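July
By A. Ryu

Gretgate opened its Plestley site to visitors for an afternoon in July, and I went because I have spent a good part of my working life specifying automation and have grown tired of reading about it second-hand. Doors were at two. By half past, the larger room had a queue for the arm that folds towels, which is the machine that gets the press. I think the queue was in the wrong room.

The towel arm is competent. It took 7 towels from a basket, one at a time, and put them down in quarters. The cycle was slow and the grip was good. A second demonstration, loading a dishwasher rack, stopped twice on a mug handle and was restarted by an engineer from a laptop. Nothing in either would surprise anyone who follows the field, and both were presented with more music than was needed.

The work I had come for was upstairs, where people were recording grasps by hand. The operator holds a gripper of the sort the arm would carry, picks things up with it, puts them into a box, and the recording becomes training material. Gretgate calls its programme Hinditz. A sheet on the wall gave the running total as 3,002 recordings, of which 1,309 had passed review. The guide seemed a little embarrassed by the second figure. I would have put it on the front of the brochure.

A firm that throws out more than half of what it collects has at least decided what a good recording is. Most of the proposals that cross my desk quote hours gathered, as if hours were a material bought by weight. They say little about what was rejected and less about why. I asked for the grounds for rejection and was given them without fuss: a grasp begun before the object was in view, a finger pad slipping on the pick, an object let go too high above the box. These are dull criteria and I have no quarrel with any of them.

My quarrel is with the choice of setting. For years the trade has tested on a clean bench, under even light, with blocks. A block on a bench has a known face and a firm support under it. Bedding gives way when pressed, its pattern confuses depth estimates, and whatever lies on it lies at an angle. A small cylinder with a keyring hanging from it has a part that swings free of the part being held, and a clear bottle is hard to pick out against patterned cloth. Homes are full of such things.

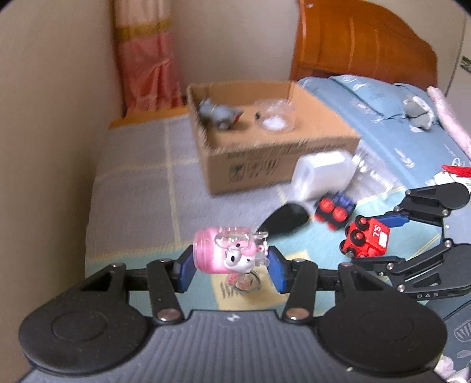
Plestley has gone some way towards accepting this, and I give it credit. It has not gone far enough. Of the 5 stations open that afternoon, four were benches, and the guide described the soft surfaces as a later stage of the work. I would reverse the order. A policy trained on benches and then corrected for beds carries its habits with it - the straight descent, the confidence that the surface will push back - and those habits are expensive to remove.

The objection I usually hear is that untidy settings lower the pass rate. They do. If the share falls from 1,309 in 3,002 to something worse, the reviewers will have more to do and the total will climb more slowly. A buyer should be willing to pay for that. The alternative is a machine that performs well at open days and has to be retrained in the first bedroom it enters.

I left at four. The towel queue had reached the stairs by then, and the upstairs room had three visitors in it, one of whom was looking for the toilets.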